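Notes from the arm cell at Lerkura, June service. Short thread, mostly about the wrist camera and the button box. 1/

The wrist camera was remounted after Yolandi Kruger swapped the gripper. First check before any motion: one white grid line of the cloth should run close to vertical near the center of the view, with the gripper staying in the lower right corner. 2/
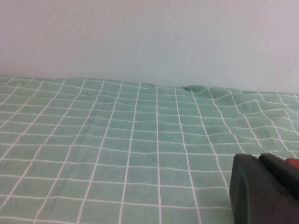 Do you need to redo the hand-eye calibration after a gripper swap? Only if the camera bracket came off with it. If the bracket stayed put, update the tool offset and run the touch check at 9 points. 3/

Ours came off, so full calibration. Worst error was 2 mm at the far corner, which is inside our limit. Folds in the cloth don't matter for this, as the target is a rigid plate laid on top. They do matter for grasp height – pull the cloth flat before teaching. 4/

Next, the button box. Four push buttons and an emergency stop on one lid, four lid screws. Work through it in this order:

– Wires. Look at the red and black pair where it leaves the box, and at the yellow band where it joins the black cable. Tug gently.

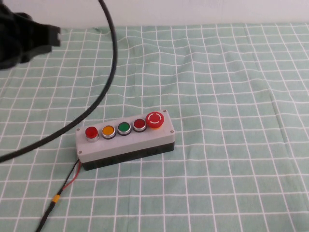 – Buttons. Press each one and watch the input page on the controller. Replace any that stick.

– Emergency stop. Press, confirm drive power drops, twist to release, reset. Log it.

– Arm cable. Jog slowly through full travel and keep the slack away from the box. 5/

Service interval is 292 run hours. Kgomotso Hlongwane keeps the log, so send readings there. 6/

Recent posts
Lerkura: backing up the controller before an update
Gripper pads, when to change them
Saria cell: cable slack at the wrist
Reading input faults on the Chauke controller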